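Gripper maintenance notes, hand-held pair

Posted Jan 22, 2024

The left unit came back to my bench last week with the same complaint as in July: fingers closing, but not closing the same distance each time. I said then that I would write down the whole procedure and I didn't, so I had to work it out again. Most of what follows is for me.

The tool is a hand-held gripper with a trigger, a linkage, two fingers, a camera with a very wide lens and a printed marker card on top. We carry it about and pick things up with it, and the recordings go to the arm in the cell. The cell has the same fingers and the same camera at the same offset. If the hand-held tool drifts, the arm learns the drift, so the tool gets looked after as if it were part of the cell.

Linkage first. Take the fingers off, then the cover. There is a pivot pin on each side and both wear on the trigger side only. I measure play at the fingertip with the trigger held half in. Anything you can feel by hand is too much. On the left unit I could feel it before I had the gauge out. New pins from Tzanetos went in without reaming, which was not the case with the previous batch. Grease very lightly. The July job had far too much grease in it and it had collected dust and packed itself into the corner of the slot, and I think that was half the trouble.

The return spring is a stock part. I stretch the old one against a new one on the same hook and compare lengths. The old one was visibly longer, so it went in the bin. I now change it every 900 cycles of the tally counter, a figure I chose because it falls before the point where the last two went soft. It may be too cautious. The springs cost next to nothing.

Fingers next. The pads are glued and the glue does not like solvent, so wipe with a damp cloth only. Check that both tips meet along their full edge and not just at the point. If they meet at the point, one of the finger screws has been done up with the trigger squeezed. Back it off, release, do it up again.

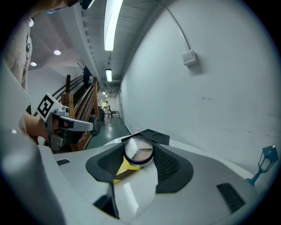

Marker cards are the part people ignore. The card must be flat, and the mount must not rock. I press on each corner in turn and watch the pose readout. With a good mount the numbers come back to where they were. The left unit's did not, and I found a hairline split in the printed bracket under the card. Bernadette Tanguy printed me another with thicker walls and it has been fine so far. She wants me to go over to a machined one. I don't, mainly on weight. The wrist gets tired enough already.

Matt card only. Gloss picks up strip lighting and the tracker loses the corners. The first set from the Brirnberg print shop was gloss, and I lost 341 frames out of one recording before I worked out why.

Then the lens. Blow it off before wiping. After that I run the calibration board past it slowly, right out to the edge of the circle, since that is where the fit goes bad first. 30 views is enough if they are spread out properly. 200 views of the middle are no use at all, as I proved at some length in July. Save the old calibration file under the serial number before overwriting it. I have not always done this.

Last check is zero width. Fingers closed, read the value, open fully, close, read it again. Do it with the trigger pulled quickly and then slowly. If quick and slow disagree, go back to the pins. When they agree I write the value on a bit of tape inside the cover and log it in Wukton, where the cell picks it up at the next start. The cell has to be restarted. It will not reread the file while running, whatever the menu suggests.

On the arm side there was little to do. I retorqued the flange screws, checked the cable had slack at full wrist rotation, and moved one cable tie that had crept. The finger zero on the arm was within tolerance and I left it alone.

Outstanding: the right unit has not been opened since the pins were changed on it, and its trigger has started to click. The Grelness connector on its cable is also loose in the shell. I have one spare, which I would like to keep, so I will try reseating the crimp before I cut anything off.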